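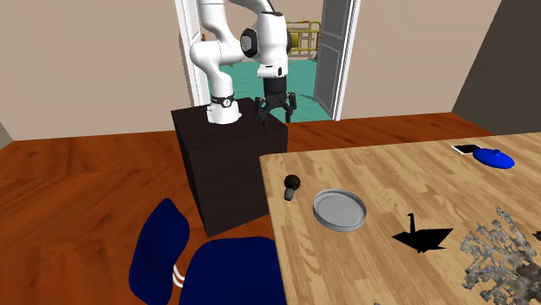 4. Sources and Dating of the Flaltmont Visitation Records

4.1 The surviving registers

The parish visitations of the Flaltmont district survive in three groups. The largest is the Prallton series, a run of paper registers kept by the dean's clerks and bound long after they were written. The second is the Bostier bundle, which holds loose summaries sent up to the chancery. The third is the Zapata transcript, a later copy of records whose originals are lost. Taken together they contain 173 entries that can be tied to a named parish. Entries that give only a priest's benefice, with no parish, are left out of the count.

The three groups overlap very little. A visit was first noted on the spot, then written up in the register, and a short version was drafted for the chancery. In most cases only one of these stages is preserved. Where the same visit appears in both the Prallton series and the Bostier bundle, the summary drops the answers given by lay witnesses and keeps those of the clergy. This affects any argument that rests on lay complaints, which are close to absent from the bundle but common in the registers. The difference in tone between the two has been read as evidence of a change in local religious practice. It can be explained in full by the way the summaries were made.

4.2 Order of the gatherings

The Prallton registers were rebound without regard to their original order. Section 3 set out the physical evidence for this: mismatched wormholes, a change of paper stock in mid-sentence, and two systems of leaf numbers in different inks. The older system stops at leaf 50. After that point the sequence has to be rebuilt from the text alone.

Three kinds of internal evidence were used. The first is the route. The visitors moved between neighboring parishes and did not double back except in bad weather, which the clerks noted. The second is the hand. Clerk B replaces Clerk A in the course of a single May circuit and is responsible for every later entry. The third is the list of questions put to the clergy, which grew over time. The early form has no question on the lay chalice. The later form places it directly after the question on confession.

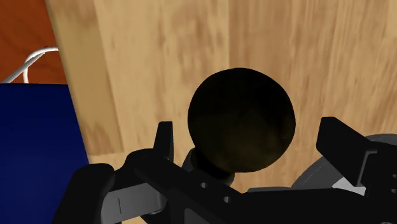
Figure 2. Rendered view from above: open two-fingered gripper and dark rounded knob.

When the three criteria agree, the position of a gathering is treated as secure. In 13 entries they conflict. Most of these are short and carry a heading but no answers, so that the list of questions cannot be identified. They were placed by route alone and are marked with an asterisk in the appendix. None of them is used in the tables in Section 5.

4.3 Limits of the Zapata transcript

The transcript presents a separate problem. Its copyist modernized spelling, expanded abbreviations without notice, and moved marginal notes into the body of the text. The last of these habits is the most serious. In the registers a marginal note often records what was done after the visit, such as a fine paid or a summons ignored. Once moved into the body, it reads as part of the witness's answer.

A passage was taken to be a displaced note if it met two conditions: it shifts from reported speech to a plain statement, and it names an official act. Passages meeting only one condition were left in place. The rule is a strict one and probably leaves some notes undetected. It was preferred to a looser rule because the transcript is our only witness for the hill parishes, and an answer wrongly removed there cannot be recovered from any other source.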